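4.2 Sorting before assembly

The literature on small-batch assembly has a great deal to say about the joining of parts and very little about where the parts were beforehand. Bickerstaff's survey of repair benches devotes 14 pages to screwdrivers and a footnote to trays. We had expected to follow her example. Then we timed the Friday sessions at Bultell and found that our participants spent long stretches of them looking for something they had put down a moment earlier, usually within reach of their own elbow.

We therefore treat the layout of the bench as a variable in its own right. Following Pearce, we separate "home" containers, in which parts of one kind wait, from the "working" container, in which unlike parts are brought together for a single unit. Pearce took her terms from a study of sewing boxes, and they survive the move to electronics better than most of ours did. The distinction sounds too obvious to need a name, and most of our participants said so, some of them while dropping a component into the wrong one.

Two layouts were compared. In the open layout everything for a unit was laid straight on the table. In the contained layout the home bins stood at the sides and a single tray stood between them. We logged 2415 placements in all, of which 312 were later reversed by the person who had made them. Reversals were far more common in the open layout, and the commonest cause was a trailing wire. A part with a lead attached does not stay where it is put; it catches on its neighbour and takes it along for company. Milošević and Gosling -- who coded the sessions separately and agreed on little else -- both ended up with a category called "dragged".

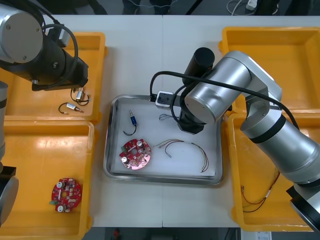
Wired parts need more room than their bodies suggest, and we now allot bin space by the reach of the lead. The two small silver cylinders in the upper-left bin of Figure 3 would fit in a matchbox, but each has a dark wire with its own opinion about direction, one of them bent into a hook. The round red boards make no such trouble and can be stored almost anywhere flat. Loose wire is the worst case: a bundle like the multicoloured one in the steel tray will claim as much floor as it is given.

Figure 3. The contained layout, with yellow bins for waiting parts and a lined steel tray for the unit in hand.

We make no claim that the tray must be steel. Gosling favours a baking tin, and her results were no worse than ours.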